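Flokaria Opens Collection of Desktop Computer Assembly Examples for Robot Learning

Training set for the Flirnen system covers handling processors, memory and other small parts

TRIDBERG, March -- Flokaria said this month that it has begun gathering a large set of robot handling examples built on one of the most common repair jobs there is: taking parts out of a desktop computer and putting them back. The examples will be used to train Flirnen, the company's learning system for robot arms that work with small, easily damaged parts.

The company plans to record 3,216 complete examples at its Tridberg workshop. More than 2,000 are already stored and checked. Each one pairs the video from a camera on the robot's wrist with the position of the arm and the opening of the gripper, logged from the moment the arm leaves its rest position until it returns.

In the current round, an operator guides the arm by hand controls through every example. Flirnen does not move the arm at this stage. It learns afterward from what the operators did, including the slow parts, the second tries and the small corrections made just before a part is set down.

A processor is held by its edges between the two fingers, brought up to the camera for a moment, and then carried either to the computer or back to its place on the gray fixture.

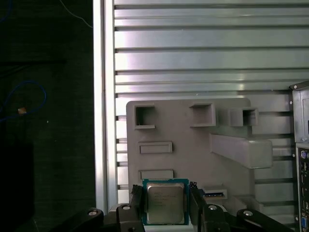 Chow asked whether a system trained this way would only ever know one chip and one computer, and said a shop that takes in whatever comes through the door would have little use for that. Flokaria's answer is that the first round is narrow on purpose. The same few parts are handled many times from different starting positions, so that the system sees how a grip changes when a part sits a little to one side. Other computers will be added in the second round, and the examples from each will be kept apart so that results can be compared.

The computers are used office machines. Flokaria chose them over clean test boards made for robot work. Old machines have wires that hang in the way, shiny surfaces that throw glare into the camera, and residue left on parts by earlier work. A system that will be asked to help in a repair shop has to cope with all of these, and the company would like them in the examples from the start.

Cleaning is left out of the task. If a processor has old thermal paste on it, the paste stays, and the example is tagged so that researchers can pull those cases out later.
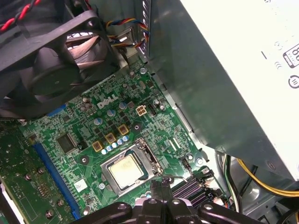

Processor in its socket on a Dell motherboard, with residual thermal paste on the heat spreader.

The task list for the first round has 17 entries. Some are short, such as moving the gripper over the socket and stopping. Others join several steps together: lift a part from the fixture, turn it, bring it to the board, set it in place and let go. The longer entries take more of an operator's day and fail more often. Failed examples are kept. They are marked with the step at which things went wrong and stored next to the good ones, and Flirnen is trained on both.

Work close to the socket has been the slowest. The opening is small, the memory slots and capacitors leave little room on either side, and the gripper itself can block the wrist camera's view of what it is touching. Operators are told to pause before contact and again after it, which gives the system a clear view on both sides of the hard part.
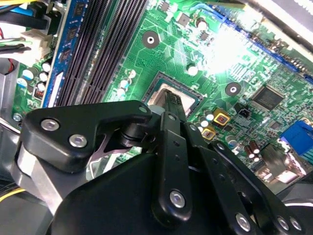 Pressing too hard is the mistake Flokaria most wants the system to avoid. The company reviewed its early examples and dropped one batch in which operators had been rushing to meet a daily count. The daily count has since been removed. Operators now work in blocks of 4 examples -- short enough to stay careful -- and then check the fixture and the board before going on.

Each block starts with the parts in their holders on the fixture. The holders are shaped so that a part can be gripped without tipping, and their positions are measured at the start of every shift. Small shifts in the fixture between blocks are allowed and are written into the log.

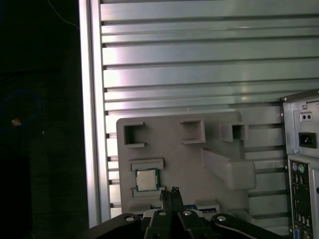

Availability

Flokaria will release part of the set to outside research groups once the first round is complete. The release will include the video, the arm and gripper logs, the task list and the notes on failed examples. Groups that want early access can write to the Tridberg office and should say what kind of arm they use. No date has been set for a release of the Flirnen system itself.

About Flokaria

Flokaria develops learning systems for robot arms used in repair and light assembly. It is based in Tridberg.

Related news
Flokaria Moves Into Larger Tridberg Workshop
Flirnen Project Adds Wrist Camera Logging
Call for Used Desktop Computers
How We Tag a Failed Example

Last updated: March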